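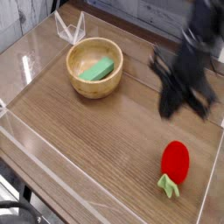

The bowl, the green block and the red felt one on the table.

25th February

I've been sorting the play food box this week. It had 66 pieces in it when I started and most of them never got touched, so I'm keeping a bowl's worth and passing the rest on. The wooden bowl stays. I bought it in Madville last May and it has held up well – one coat of oil and no cracks.
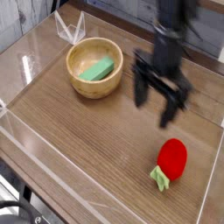

Green block in the bowl, felt fruit down in the corner.

The green block is light and plain, and it gets used for everything. In our house it has been soap, a slice of melon and a bus. It stays too.

2 shares 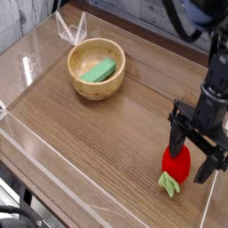

Pale wood, mint green and bright red.

Felt is harder to keep nice. It picks up lint, so I go over it with a dry brush and leave it at that. Yavuz Gündoğdu wrote in to say he hand washes his in cool water and dries them flat. I haven't tried it yet. 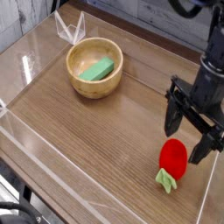

The clear stand is behind the bowl, if you look for it.

I'd like to use the stand for a little menu card – something short, with four things on it. The box goes back on the shelf after that. Next up is the puzzle drawer, and I'm not looking forward to it.

5 comments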